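Notebook, tape transfer bench
April 28, 2018

Carried on with the Hnatiuk reels. Nelli Tuominen brought the second box over from the store before lunch. Labels are in pencil and half of them have rubbed away, so I am going by the numbers on the spools and ignoring the lids.

Transfer workstation is open on the side bench. Drive bay end.

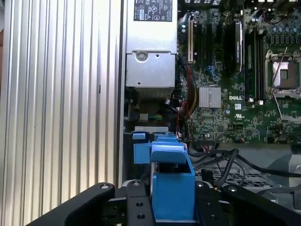
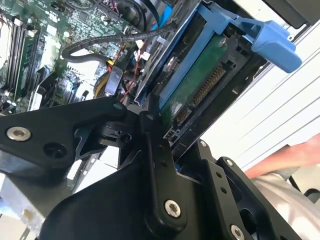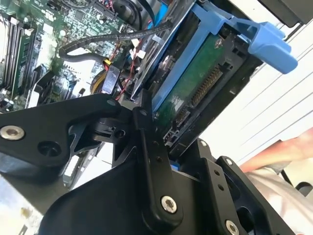 Workstation with the side open. The blue plastic latch is in the first one.

Reel 1905 first. Acetate, brittle at the head, with a strong vinegar smell when the tin came off. Put a new leader on and wound it through by hand at the slowest speed I could manage. Two old splices let go in the first few minutes. Cleaned off the dried adhesive, remade both with fresh tape and dusted the edges with a little talc. No more breaks after that. Edge curl is bad for the first stretch and settles further in.

Content is the harbour interviews at Skavari, as the accession list says, but the order is different. The list has the net maker first. What comes up first on the tape is a woman talking about salting fish, with a clock going in the room behind her. She gives the name of the farm as Nakia and spells it out for the interviewer. The net maker starts after a long gap with only hum on it. I have left the gap in the master and marked it in the log.

Azimuth needed a fair bit of adjustment. I set it by ear on the sibilants and then checked the two channels summed to mono. The top end came up a lot. Wrote the screw position on the card in the tin so whoever does it next has a starting point, though it may not hold for the other reels. Alcides thinks they used more than one recorder at Skavari and I am inclined to agree. The hum on the second half is a different colour from the first.

Speed: the box says 3¾ and that sounds wrong. Voices are slow and heavy at 3¾. Tried 7½ and they are plainly too fast. Best guess is that the recorder was running on weak batteries and drifting. Captured flat at 3¾ and will correct on a copy only. The master stays as it came off the machine.

Reel 3600 is polyester and in better shape, but it squeals. Stopped it as soon as I heard it. Residue on the guides, brown and gummy. Cleaned the whole path with isopropyl and put the reel aside for baking. The oven is in use for the Fulla tapes until they come out and cool, so it will have to wait its turn. Do not play this one again before then. I have put a red sticker on the tin.

Alcides Cordeiro asked if we can give the museum a date. Told him June for the interviews and no promise on the music reels. He wants rough listening copies sooner. Fine by me so long as they are named as rough copies. Last time one of those ended up in the catalogue.

To do
Order leader tape, white, quarter inch
More cotton swabs, long ones
Ask Nelli if there is a field notebook to go with the Hnatiuk box
Demagnetise heads before the next reel
Correct the accession list for 1905, keep the old version with it

Humidity in the store was a bit high when I put the tins back. Wrote it on the sheet by the door.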